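So I finally went to the Sotirau open day, the one I kept missing every spring (two years in a row I had it on the calendar and two years in a row something came up with the car). It's in the old shoe warehouse out past the Pacheco building, and if you go next May, park on the side street, not in the lot. The lot is tiny and there was a food truck taking up half of it. Good food truck, though. I had the potato thing.

I signed up for the 10:30 tour and got put in a group with a lot of kids, which I was worried about and ended up loving, since kids will ask all the stuff I'm too shy to ask. First question of the day was "does it know it's a robot." The guide took that one very seriously and I appreciated it.

They start you in the front room with the history posters, and I'll be real with you, I skimmed those. One of them had a number on it I wrote down in my phone, 179, and now I can't remember what it was 179 of. Motors? Prototypes? If you were there, tell me in the comments because it's bugging me.

Then you go through to the big room, and it's a lot of little stations with tape on the floor that you have to stand behind. There was one sorting bolts, very fast, kind of hypnotic. There was one that was supposed to pour rice from a cup into a bowl, and it did pour the rice, just with a lot of rice on the table by the end. The kids cheered every time it missed! I felt bad for it, and then I felt silly for feeling bad for it.

But the one I stayed at was laundry. I stood there for 30 minutes and my group left without me. They call that setup Zasia (I think that's the software and the arm is something else, but everyone just said "Zasia's doing the hangers now"), and its whole job is to get clothes on hangers onto a drying rack and off again. That's it! I have been doing that job since I was about nine and never once thought of it as hard.

Well, it is hard. Think about the wire kind of hanger with the colored coating. It's skinny, it swings, and the top end has to get over the rail from the right side. If you come in a little low, the hook bumps the bar and the whole thing twists in your hand. You and I fix that without looking. The arm has two black fingers and that's all it gets, no thumb, no wiggle, so if the wire turns between them it has to back off and try again. I watched it back off and try again a whole bunch of times. It has a camera right down by the fingers and they had that view up on a TV, so you could watch from the hanger's side of things, more or less, and I liked the TV better than the arm itself.

The woman running the station told us the clothes matter more than you'd think. A cotton top hangs there and behaves. Thin silky stuff with skinny straps slides around, and you can see through it a little, and that's rough on the camera. Shiny metal is rough on it too because of the reflections. Somebody's dad asked why they don't just use a duller rack, and she said because people have shiny racks at home. Fair enough.

She also said they've done over 1,000 practice hangs with people steering the arm by hand, and that the steering is a real job people apply for. I got to try it! You hold a pair of handles and squeeze, and the arm does what you do, only a hair later. That tiny delay is what got me. I had five tries, I got the hook on the rail once, and I was so pleased with myself that I let go too early and knocked the hanger next to it. A boy who could not have been older than eight went after me and did it first try. I'm not over it.

Stuff I'd do differently: bring water (it gets warm in there with all the lights), wear shoes for concrete, and go see the Sukik table before the tour and not after, because by the time I got over there they were packing up and all I got was a sticker. It's a nice sticker. It's on my laptop.

Oh, and I asked what everybody asks, when can I have one at my house. She laughed and said not to throw out my clothespins. I came home, looked at the basket I'd left in the hallway, and hung the entire load on the rack myself, and I caught myself doing the little over-the-bar thing in slow motion to see how my wrist does it. I still couldn't tell you. I'm going back next May, and this time I'm signing up for two turns at the handles. 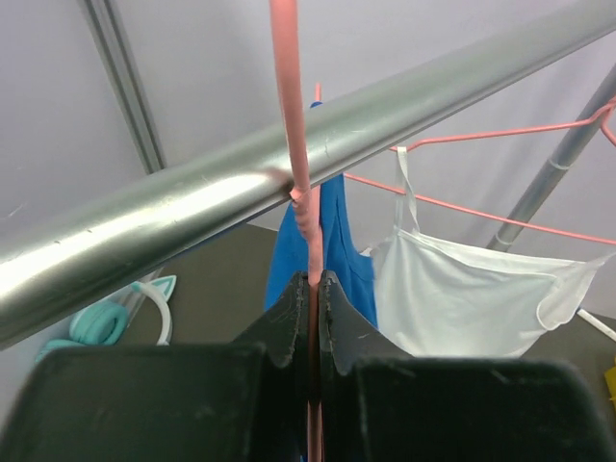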